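Visits > Reports > Software and controls

Search this site Enter keywords Go

Filed under: Out and about / Lab tours / Robot software

Trastmont open afternoon, Bunham

We went to Bunham in January for the open afternoon at Trastmont, who write planning and grasping software for robot arms. There were 13 of us on the minibus from Ekthorpe. Coffee was in the corridor and the talk started at two.

Jaruwan Sukprasert runs the planning side and did most of the speaking. Her group works in simulation first. A new grasp planner has to get through a set of 1049 simulated trials before it is allowed near an arm, and the whole set runs overnight. We were shown the results page from the last run. Failed trials are sorted by where they failed: no path found, path found but the arm hit something, contact made but the object slipped. The last group is the one they spend their time on.

The perception part took longer to explain. In simulation the planner can be given the exact position of an object, and early versions were. Now it gets an estimate from rendered camera views, with noise added on purpose. See-through objects give the most trouble, and so does glare on the table. Somebody asked why they didn't leave the glare out. Sukprasert said the customers' benches have lights over them.

After the talk we split into two groups. Ours went with Brayden Zacharias, who looks after the tooling. He has written a replay viewer called Tremblay that steps through a trial and shows the planner's chosen grasp next to the ones it rejected. For one trial it had kept 31 candidates and thrown out 23 of them on reach alone. He let us change the approach angle and run the trial again, and two of our party got an arm to fold back on itself. The viewer was quick and the text was far too small to read from the second row.

I asked about control. The planner sends waypoints and a separate process smooths them and limits the speed near contact. That process is the same code in simulation and on the hardware — Zacharias was firm on this point — so a timing fault ought to show up in both. He admitted that friction is still set by hand for each material and that he would like to be rid of that.

Questions went on until half past four. Parking at Bunham is poor, so share a car if you go to the next one.

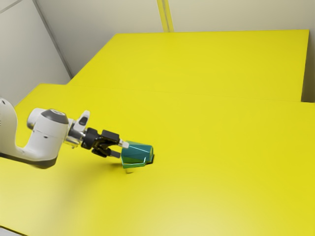

Simulated grasp on a cup-shaped object lying on its side.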